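May 18, 2022

The Letter with the Wrong Birthplace

I have been meaning to write this one since February, and every time I sat down to do it I got annoyed all over again and went to make tea instead. So please forgive me if it wanders a bit.

Those of you who have been reading for a while know that I moved here on a work permit, meaning to stay for 2 years, and that I have now been here long enough to have strong opinions about the bus routes. Last year I finally decided to apply for citizenship. I'd put it off for the usual reasons (money, laziness, a real horror of forms) and then one evening I filled in the first page, and after that it seemed silly not to fill in the second.

The fee was 700, paid up front, and then there were the extras. My birth record had to be translated and stamped, and the stamp had to be checked by a different office from the one that did the stamping. I used a little translation bureau called Cimelano, up a flight of stairs over a shoe repair shop, and I can't say enough nice things about them. They gave me a chair and a peppermint and had the whole thing done by the end of the afternoon.

I was born in Trallov. It's a small town and you have no reason to have heard of it. I mention it only because the letter I got back in February, the one that was supposed to tell me my application had been accepted for review, said I was born in Vallness. Vallness is where I live now. I have never been born there, not even a little.

Well, I laughed, and then I read the second page and stopped laughing. Since I was on record as born in Vallness, it said, I had applied under the wrong section, and my file would be closed unless I sent in proof that I was entitled to apply as a foreign national. I read that paragraph out loud to the kitchen. They wanted me to prove I was foreign, with my foreign passport sitting in their own filing cabinet.

I called the number at the top of the letter and was told I was caller 204 in line. I didn't know a phone line could hold that many people. I put it on speaker and washed the dishes, and then dried them, and then cleaned out the drawer with the batteries and the takeout menus in it. When I did get through, the woman on the other end was very kind and couldn't change anything. Corrections have to be made in writing, she said, on a form that you request in writing. 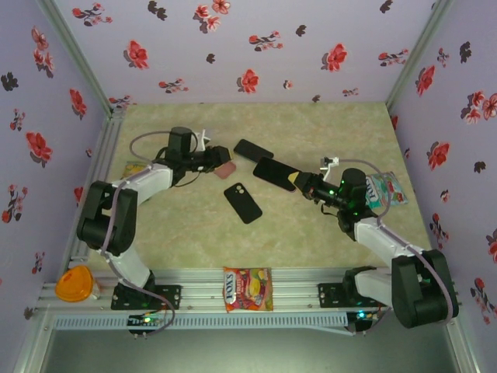 So I wrote a letter asking for the form, and while I waited for it I went to see the people at Zerouali, the legal advice center near the train station. I'd walked past it for years thinking it was a travel agency, I suppose because of the big map in the window. You can go in without an appointment in the mornings, and it costs nothing for the first visit. The young man who saw me read both pages of the letter twice, very slowly, and then asked if I had kept a copy of everything I'd sent. I had! I was so proud of myself. I keep copies of everything, I have copies of gas bills from apartments I can barely remember.

He found the trouble in a few minutes. On the application there is a box for "place of registration," and under it, in print so small I had to hold the page away from me, it says to give the place where you are currently registered as living. I'd written Vallness, quite correctly. Somebody had typed that into the line for place of birth, and everything after that followed along behind it.

What has stayed with me, though, is what he told me about the other people who come through that door. He said a mistake like mine is a nuisance when you still hold a passport from somewhere else. But some countries make you give up your old citizenship before the new one is granted, and if the file goes wrong in between, you can be left with neither. He had seen people who couldn't renew a lease or sign their child up for school while they waited. I walked home the long way after that. I had been feeling very sorry for myself over a typing error, and I still had a country to be annoyed from.

The center runs on donations, and there was a notice by the door saying they were trying to raise 4000 to keep the morning sessions going through the winter. I put something in the box. I'd like to do it again once my own costs are settled, and if any of you live nearby and have a bit to spare, I think they would put it to good use.

As for me, the correction form came, I filled it in with my tongue between my teeth like a schoolchild, and I sent it back by registered mail – with copies, naturally. Last week I got a short note to say that my place of birth is now listed as Trallov and my file is open again. The wait from this point can be up to a year. They spelled my street wrong on the envelope, but the mail carrier knows me, and I've decided to leave that one alone until the decision comes.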